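Atolent Opens Online Presence Program to Small Businesses

Atolent, a provider of web and business listing services, announced today that its Amar program is open to all independent businesses. The program helps owners build a website, correct their listings in online directories and answer customer reviews from a single account.

Amar was tested over the past year with 660 businesses, most of them shops, repair services and restaurants with fewer than five employees. Of those, 415 had no website when they joined.
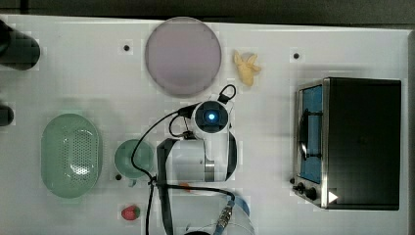

What the Program Includes

Each participating business receives a website of up to 5 pages, a booking or contact form, and a yearly check of its address, telephone number and opening hours wherever they appear online. Owners may write their own text or have it prepared by Atolent staff.

"Many owners told us that their hours had been wrong on one site or another for years," said Hryhorii Vasylenko, director of small business services at Atolent. "They knew about it and did not have the time to track down every listing."
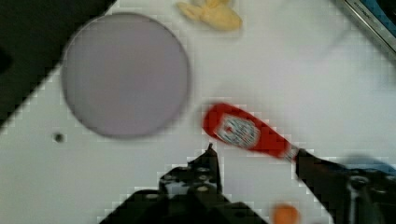 Mr. Vasylenko added that requests for help with reviews were higher than the company had planned for. Atolent has assigned a second support team to that work, and replies to owners are now sent within one business day.

Review messages are gathered by Arex, the company's notification tool, which forwards them by e-mail or text. Owners approve every reply before it is posted. Atolent does not write reviews, pay for them or ask for their removal on a client's behalf.
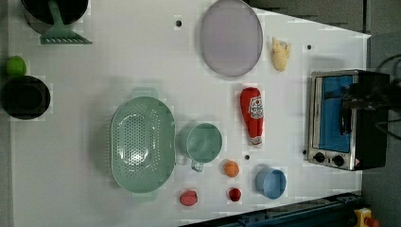
Businesses that already have a website may keep it and enroll only in the listing and review services. Existing domain names remain the property of the business in all cases, including after cancellation.

Design work for the program is carried out by Hamann, a studio that has worked with Atolent on earlier projects. New page layouts will be released in February.

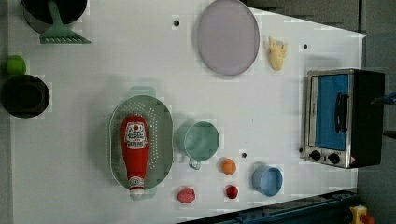 Availability

Enrollment is open now and is limited to 1,000 businesses in the first round. Applications are reviewed in the order received. Businesses from the test group will be moved to the new service at their current rate and do not need to apply again.

Media inquiries may be directed to the Atolent press office.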